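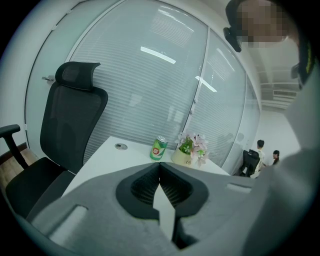
A mesh office chair. The backrest and the headrest panel are both mesh.

What Is Mesh?

Mesh is a material with regular openings in it. The openings are part of the design. A flyscreen is mesh, and so is a kitchen sieve, a soccer net and the bag that oranges are sold in. Mesh can be made from metal wire, plastic, cotton, nylon or many other materials. What makes it mesh is the pattern of strands and gaps.

Words to know

Strand: one of the threads or wires in a mesh.
Aperture: one of the openings between the strands.
Tension: a pulling force that stretches something tight.
Weave: to pass strands over and under each other.
Knit: to join loops of yarn together.

How mesh is made

There are several ways to make mesh. In woven mesh, one set of strands runs lengthwise and another set runs across. Each crosswise strand goes over one lengthwise strand, under the next, over the next, and so on. Flyscreen is usually woven. If the strands are slippery they can slide, and the openings become uneven. Manufacturers may coat the strands or heat them so that they stick where they cross.

Knitted mesh is made of loops. Each loop is pulled through another loop. When you pull on a knitted mesh the loops change shape, so the fabric stretches. Sports shirts are often knitted.

Knotted mesh is used for fishing nets. A knot is tied at every crossing. Knots stop the openings from changing size, even when the net is dragged through the sea.

Some metal mesh is neither woven nor knitted. A sheet of metal is cut with rows of short slits and then pulled sideways. The slits open into diamond shapes. This is called expanded metal, and you may have walked on it if you have crossed a steel footbridge.

What the openings do

Openings let some things pass and stop others. The size of the aperture decides which. Water passes through a colander and pasta does not. Air passes through a flyscreen and a blowfly does not. A very small insect, such as a sandfly, may still fit through ordinary flyscreen, so finer mesh is sold for places where sandflies are common.

Finer mesh has a disadvantage. Smaller openings usually mean that more of the area is taken up by strand and less by gap, so less air gets through.

The share of the mesh that is gap is called the open area. If a mesh has an open area of 45 per cent, then 45 parts in every 100 are gap and the other 55 parts are strand.

Why mesh can be sat on

Your body makes heat all the time, and your skin releases moisture. When you lean against thick foam, the heat and moisture are trapped between your back and the foam. Mesh lets warm, damp air move away through the openings. Your back then stays cooler on a hot day.

A mesh backrest has no thick cushion, so something else must hold you up. The mesh is stretched across a stiff surround and fixed at the edges. When you lean back, the strands pull on the surround, and the surround pulls back. This tension supports you. A trampoline works in a similar way, although it is made to give much more.

Each strand carries only a small part of the load. If one strand breaks, its neighbours have to carry more, and the hole may grow. Small tears in mesh should be repaired early.

Try it: comparing airflow

You will need:
2 embroidery hoops of the same size
a piece of flyscreen
a piece of cotton sheet
a strip of tissue paper
sticky tape
a hair dryer with a cool setting
an adult to help

1. Stretch the flyscreen in one hoop and the cotton in the other.
2. Tape the tissue strip to the edge of a table so that it hangs down.
3. Hold the flyscreen hoop a ruler's length from the tissue.
4. Ask the adult to blow cool air through the hoop. Watch how far the tissue lifts.
5. Repeat with the cotton hoop, keeping all the distances the same.

Record your results in a table. Cotton sheet is woven too, but its openings are very small. Look at both pieces with a magnifying glass and draw the strands and apertures that you see.

Written by Ratree Khamphan. Checked by Nattawut Phuthong.
Last updated 2024-10-18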